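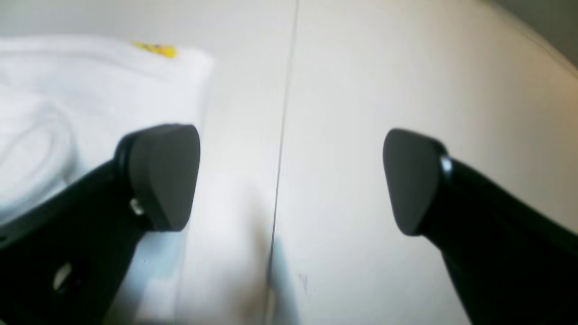

Gripper open over the table, white cloth to the left, before item 1.

Pre-run checklist with comments: table-top cloth chores
Filled in by Gunhild Briem, 27 Oct 2023
Site: Castel workshop, back bench
Arm: Estomar, two-finger gripper, wrist camera

I fill this in before every set of runs, and I put my comments under each line so whoever has the bench next doesn't have to ring me. The question we're all supposed to be answering is whether a machine can do the everyday cloth jobs yet (pick up, flatten, fold, put on the pile), and I've let my opinions leak in as usual. Sorry, Castel people, you know what I'm like by now.

SECTION A - THE TABLE

A1. Table steady, feet locked
OK. I leaned on all the corners and nothing rocked.

A2. Seam checked with a fingertip
OK, but keep an eye on it. You can see the thin dark line running up between the two fingers. It feels flush today. I still want it on the list every time, as a thin hem will catch on the tiniest lip and then the arm pulls the whole cloth sideways and thinks it has done a marvellous job.

A3. Surface wiped
OK. There's a tiny faint grey mark just to the right of the seam, near the bottom of the picture. I'm leaving it alone and noting it here so it doesn't get reported as new.

A4. Glare
Comment. Pale table, bright lights, and you get smears of reflected colour either side of the seam, brownish on one side and bluish on the other. I don't mind them, but the software might. Benjelloun (who supplied the vision package) say it copes with reflections. I'd like to see that with white cloth on a whitish table before I tick anything. Left open.

SECTION B - THE CLOTH

B1. One item on the table, nothing underneath
OK. Lifted it, looked, put it back.

B2. Item free of pins, clips and loose threads
OK. Please do this by hand and not by eye! I once missed a dressmaking pin and it was in the finger pad for a whole afternoon.

B3. Markings noted
There's a little yellow patch by the rounded corner on the top edge. Write it down if your item has anything like it, because a bright spot gives the camera something easy to find and the results look better than they should. I'd want the same run done with a plain one before I believed the numbers.

B4. Starting position
Left as it fell, with the raised fold at the far left. I know the procedure says "lay flat", but who has ever taken a flat cloth out of a washing machine? If the arm only works on cloths that somebody has already smoothed out for it, then somebody has already done the chore.

SECTION C - THE GRIPPER

C1. Finger pads clean, no splits
OK. Both pads wiped with a damp rag and left to dry.

C2. Fasteners at the pads tight
OK. Quarter turn with the small key to test, no movement. Don't go any tighter than that, they're fiddly to replace.

C3. Opens fully, closes fully
OK, seven times each way with nothing between the pads.

C4. Grip force set to "soft goods"
Failed first time, now OK. It had been left on the setting for the Cukine pan trials, which would have made short work of a tea towel (or a thumb). Please, please put it back when you finish. I've stuck a note on the controller.

C5. Pad shape suitable for the job
Comment. They're thick, rounded things, lovely for picking up a mug and much less lovely for getting hold of one layer of fabric. I can pinch up a hem with my fingernails without thinking about it. The arm has to press down, squeeze and hope. I've asked about thinner tips and I'll ask again in November.

SECTION D - PEOPLE

D1. Stop button within reach of the person watching
OK. Tested, arm stopped at once.

D2. Sleeves, lanyards and long hair tied back
OK.

D3. Hands off the table while the arm is live
OK, with a grumble. The temptation to reach in and help is enormous - you see it miss the corner by a whisker and your hand is halfway there before you know it. Press stop first, then help, then write down that you helped. A run with help in it doesn't count as a pass.

SECTION E - CAN IT DO THE CHORE YET?

E1. Pick up a single cloth
Mostly, going by the log. In the last batch of 200 tries it missed 44, and plenty of those were the pads sliding over the hem. I'd sack a kettle with that record, but for an arm I was rather pleased.

E2. Flatten
Sometimes. It tugs one side nicely and then ruffles up the other.

E3. Fold in half, edges matching
Not yet. I'd give it a generous "folded-ish".

E4. Leave it running with the room empty
No. I'm not signing that, and please don't ask again until we've had 2000 tries without a person stepping in.

RESULT
Fit to run with someone watching. A4 open, C4 corrected, C5 with the supplier. Next check is due before the first run on Monday, and the spare pads are in the drawer under the bench, behind the tape.

G. Briem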